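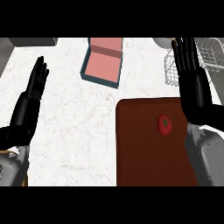 白い大理石のカウンターと、左右の黒いロボットの手

件名：Re: [高地の隣人ML] ジンディク移住の報道、数字の読み方について
日付：2022年7月15日

みなさま、こんばんは。会報の翻訳係です。

暑い日が続いていますが、お元気でお過ごしでしょうか。うちのあたりは夕方になると決まって雷が鳴り、今日も書きはじめたとたんにゴロゴロいいだしたので、いったんパソコンの電源を抜いて、お茶を飲みながら待っておりました。そんなわけでお返事が一日遅くなってしまいました。お待たせしてごめんなさい。

先日のご質問、とてもありがたく読みました。私もあの記事を訳しながら同じところで何度も手が止まって、結局そのまま訳して出してしまったという後ろめたさがありましたので、少し(たぶん少しでは済みませんが)書かせてください。元のメールを引きながら順にお答えします。

> いつも会報をありがとうございます。入会してまだ日が浅く、
> とんちんかんな質問でしたらお許しください。
>
> 先号に載っていたジンディク(Jindik)高地の移住の件ですが、
> 政府の発表では「268世帯が自発的にマトララ(Matlala)の
> 新しい町に移った」とあり、同じページの下の囲みでは
> 「1700人が土地を追われた」となっています。
> これは同じ人たちのことを言っているのでしょうか。
> それとも別々の話なのでしょうか。

とんちんかんどころか、ど真ん中のご質問です。どうかご遠慮なさらずに！

結論から申しますと、重なってはいるけれど、同じ集まりを数えたものとは言い切れません。268というのはヴェトフ(Vetov)の内務省が出している数字で、マトララの役場に転入届を出した世帯の数です。つまり、新しい町に着いて、書類に判を押してもらった家だけが入っています。一方の1700のほうは、高地の側の住民組合が出している数字で、こちらは「夏の放牧地が閉鎖されたために元の家に戻れなくなった人」を一人ずつ名簿にしたものだそうです。親戚を頼って平地の別の町に行った人や、マトララには着いたけれど届けを出していない人も、名簿のほうには入っています。

ですから、単純に1700を268で割って「一世帯あたり何人」とやってしまうと、おかしなことになります。じつは私、訳しながらやりました。電卓を出して、六人と少しという答えが出て、ああ、高地は大家族だからそんなものかしらと一度は納得してしまったのです。あとで住民組合の説明を読み直して、頭を抱えました。もっともらしい答えが出る割り算ほど怖いものはありませんね。

会報の囲み記事でこの違いを書かなかったのは私の手落ちです。次の号で訂正というか、補足の欄を設けていただけるよう編集の方にお願いしてあります。

> それから「自発的に」という言葉が気になりました。
> 政府の報道官は「全員が同意書に署名している」と
> 述べたそうですが、住民側は強制だと言っています。
> 読む側としては、どちらを信じればよいのでしょう。

ここがいちばん長くなりそうです。お茶のおかわりをしてから書きます。

まず、同意書に署名があるというのは、おそらく事実なのだろうと思います。住民側の聞き取りにも「署名した」と話している人が何人も出てきます。そのうえで、署名したときに何が起きていたかを読むと、話がだいぶ違って見えてきます。3月に放牧地の入り口に柵ができて、その翌週に移住の説明会があり、説明会の場で紙が配られた、という順番です。紙はヴェトフの公用語だけで書かれていて、高地のことばの訳は付いていなかった、とも書かれています。家畜を上げる場所がなくなったあとで、知らないことばの紙に名前を書く。それを自発的と呼ぶかどうかは、法律の問題でもありますし、ことばの問題でもあると私は思っています。

ただ、気をつけたいこともあります。聞き取りの中には「移ってよかった」と言っている人もちゃんといるのです。診療所が近くなった、冬に水を運ばなくて済む、という声です。とくにお年寄りを抱えた家の方に多いようでした。こういう声を「言わされているのだろう」と片づけてしまうのは、私はどうしても気が進みません。言わされている場合もあるのでしょうが、ほんとうにそう思っている場合もあるでしょうし、その二つは紙の上では見分けがつきません。

昔、別の地域の移住問題でこの会がお手伝いをしたとき、私たちは「みんな帰りたがっている」と書いて、あとで当の町の方からお叱りの手紙をいただいたことがあります。私は帰りたくありません、勝手に決めないでください、という短い手紙でした。あれは今も会の戸棚にしまってあって、翻訳で迷うとときどき出して読みます。

ですから「どちらを信じるか」とお尋ねになれば、私の答えは煮え切らないのですが、政府の発表は「何を数えて、何を数えていないか」を見る、住民側の証言は「だれが、どこで、だれに向かって話したか」を見る、というくらいのことしか申し上げられません。もっとすっきりしたお返事ができればよいのですけれど。

> 61という数字も出てきました。これは残っている世帯の
> 数でしょうか。それとも拘束された人の数ですか。
> 文の流れから読み取れませんでした。

すみません、これは完全に私の訳文が悪いです。原文では一つの長い文の中に「残った世帯」と「呼び出しを受けた人」の両方が出てきて、61がどちらにかかるのか、日本語にしたときにぼやけてしまいました。

正しくは、61は高地に残っている世帯の数です。呼び出しを受けた人の数は、原文には書かれていません。「複数の住民が役場に呼び出され、夜まで帰されなかった」とあるだけです。それを拘束と呼べるかどうかも、原文の書き手は慎重に避けているように見えました。ですから、もしどなたかがすでにこの数字をほかの場所で「61人拘束」とお書きになっていたら、お手数ですが直していただけると本当に助かります。こういう間違いは、あちら側に「それ見たことか」と言わせてしまうもとになりますので。

> 学校のことも心配です。高地のことばで教えていた学校は
> どうなったのでしょうか。

高地には、高地のことばで授業をする小学校が2校ありました。どちらも今年度から「統合」という扱いになっていて、子どもたちはマトララの寄宿学校に通うことになっています。校舎がいまどう使われているのか、私の手元の資料ではわかりません。

寄宿学校について、政府の広報冊子はたいへん力を入れています。新しい体育館、給食、職業訓練の教室といったことが何ページも続きます。設備が良くなったのは、その通りなのでしょう。でも、冊子を最初から最後まで読んでも、授業が何語で行われるのかは一行も出てきません。週末に家に帰れるのかどうかも書いてありません。私はもともと小学校に長く勤めておりましたので、どうしてもそこばかり探してしまうのです。体育館の床がどんなに立派でも、一年生が夜中に熱を出したとき、どのことばで「頭が痛い」と言えばいいのかしら、と。

イギリスのクリルソープ(Clillthorpe)に高地出身の方々の小さな集まりがあって、そこで土曜学校のようなものを開いておられます。歌と昔話が中心で、文字の読み書きは希望する子だけだそうです。この春に教材を一揃い送っていただきました。表紙に羊の絵が描いてある、薄い手作りの冊子です。高地のことばには羊の年齢や毛の具合を言い分ける単語が山のようにあって、日本語にしようとすると全部「羊」になってしまいます。辞書がほしいです。どなたか作ってくださらないかしら(半分本気です)。

> 最後に、私たちにできることがあれば教えてください。
> 大使館に手紙を書くのは意味がありますか。

あります、と言いたいところですし、私は毎回書いています。ただ、書き方にはいくらか心得のようなものがあるので、お伝えしておきますね。

まず、高地の個人のお名前は絶対に書かないでください。会報に載っている証言はすべて仮の名前ですが、村の名前と家族構成を合わせて書くと、わかる人にはわかってしまいます。手紙を読むのは親切な人ばかりとは限りません。

それから、聞きたいことを一つに絞ると返事が来やすいように思います。私が前に出した手紙は、便箋に五枚、放牧地から学校から裁判まで全部詰め込んで、いただいたお返事は「貴重なご意見をありがとうございました」の一行でした。その次に「寄宿学校の授業は何語で行われていますか」とだけ書いて出したら、書記官の方の署名入りで半ページのお返事が来ました。中身はまあ、肝心なところをするりとかわしてあったのですけれど、それでも半ページです。答えをかわしたという記録も、積み重なれば何かの役に立つと思って、コピーを取ってあります。

丁寧な文面でお願いします。腹が立つお気持ちはよくわかりますし、私も下書きではかなりひどいことを書いています。下書きは一晩置いてから清書なさるのがおすすめです。

地元の議員さんの事務所に持っていくという手もあります。こちらは手紙よりも、お顔を見せて五分話すほうがよいようです。地図を一枚持っていってください。ジンディクがどこにあるのか、たいていの方はご存じありません。地図は会のほうで白黒のものをご用意できますので、必要な方は個別にお知らせください。カラーは印刷代がかさむので、すみませんが白黒です。

さて、お答えは以上なのですが、せっかくですので事務的なお知らせも書き添えます。

次の読書会では、ヴェトフの土地登記法の改正部分を読みます。「共同で利用する草地」の定義が変わったところです。眠くなりそうな題材で恐縮ですが、今回の放牧地の閉鎖はこの条文がもとになっていますので、一度みんなでじっくり読んでおきたいのです。訳文は私が用意します。法律の訳は専門外ですので、おかしなところがあったらどんどん赤を入れてください。とくに「利用」と「使用」と「占有」の区別がまるで自信がありません。法学部のご出身だという方がこのMLに何人かいらしたと記憶しておりますので、ぜひお力を貸してください。

前回、お茶菓子をお持ちくださった方、ありがとうございました。あのくるみのお菓子、どこのものか皆さんに聞かれています。会場が変わりまして、いつもの二階の和室が改修中とのことで、一階の奥の部屋になります。椅子の部屋ですので、膝の悪い私にはかえってありがたいです。

それからもう一つ。このMLの過去のメールをほかの場所に転載してもよいか、というお問い合わせがありました。会報に載った記事は出典を書いていただければ自由にお使いください。ただ、MLでのやりとりは、皆さん安心して書いてくださっているものですから、書いた方ご本人に一言お尋ねになってからにしてください。私のこのメールについては、61のところの訂正だけは、どうぞどんどん広めてくださって構いません。むしろお願いいたします。

雷はいつのまにか遠くへ行ったようです。洗濯物を入れ忘れていたことに今気がつきました。

最初にご質問くださった方、入会して日が浅いとおっしゃいましたが、こんなに丁寧に読んでくださる方が増えて、訳した者としてこんなにうれしいことはありません。次号の原稿は来週あたりに下訳ができますので、もしお時間があれば、出す前に一度目を通していただけないでしょうか。数字のところだけでも結構です。お返事は急ぎませんので、ご都合のよいときにお知らせください。

翻訳係より

追伸　マトララの綴りについてお尋ねがありましたが、会報ではMatlalaで統一しています。古い地図には別の綴りで載っているものもあります。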